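Subject: Re: [starnness-seeds] Germination test sizes for the small lots

September 2021

Njoroge Kirui wrote:
> The Durell lot came in at 1124 seeds after cleaning. I planned
> to pull 400 for the germination test as usual. Any objection?

Yes, for this lot. 400 is fine when the bag holds several thousand, but it would use up more than a third of Durell. I suggest four replicates of 25 on top of paper, 20 C, first count at day seven. The error bars get wider - we can live with that for a landrace we only need to rank as good or poor.

Subsamples go in divided boxes, one replicate per cell, accession slip under the lid. Gray ones, same type as before:

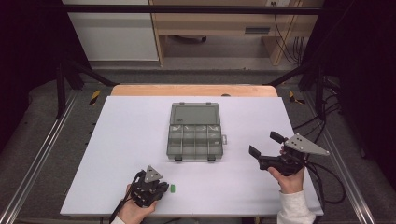
Njoroge adds off-list that four times 25 won't separate 85 percent from 90, and that the regrowth threshold sits right between them. Agreed. If the mean lands in that band, run a second set of four and pool the results.

Nyaga is a different case. Over 900 seeds, but the June cut test showed a lot of empty ones. Float them out first and record the empties separately, or the percentage means nothing.

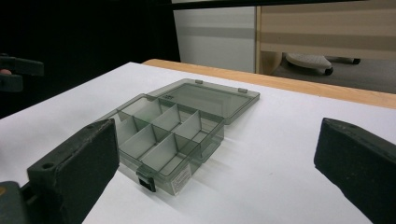 Esther Kaijage asks whether the Bumetdale lot, at 1000, follows the old rule or the new one. New one. Anything under 2000 gets the small test until the protocol page is updated.

Please log moisture content before the boxes go in the cabinet.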